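The Furkell started pulling left in February, and by the time I got around to doing something about it I'd been cursing it for 11 straight shifts.

You'd like the Furkell, I think. It's a hand gripper, two black arms and a pair of blue pads, and you squeeze it and it squeezes whatever you're after. Mine had picked up 792 pillowcases for Tosten without a complaint (they pay by the pillowcase, so yes, I know the number). Then one morning it started closing crooked, left finger first, and everything I picked up came away with a twist in it.

Potgieter's manual said to replace the whole linkage. Potgieter would – they sell the linkage. I called my aunt Lornell instead, and she told me to back the screws off a quarter turn, work the jaws open and shut 57 times, and snug them down again, right side first. She fixed sewing machines for most of her life and she thinks everything is a sewing machine.

So I sat on the floor with a saucer for the screws and did it her way. I lost count at 13 and started over. I wiped the pads down with a damp rag, the grid part too, where the lint gets in and packs itself flat like felt. Then I put a drop of oil on each pivot and wiped most of it off again, and oh, the sound it made after that! Just a soft little click, both fingers together.

I still didn't trust it with anything of Tosten's. I took it into the bedroom, set the checkered pad down on the flowered sheet, opened the jaws and lined it up.

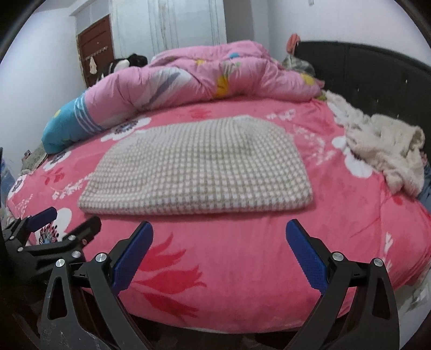
Right side first is backwards, according to Olumide Okonkwo, and the left screw will be loose again in a week if the arm isn't held shut while it's tightened.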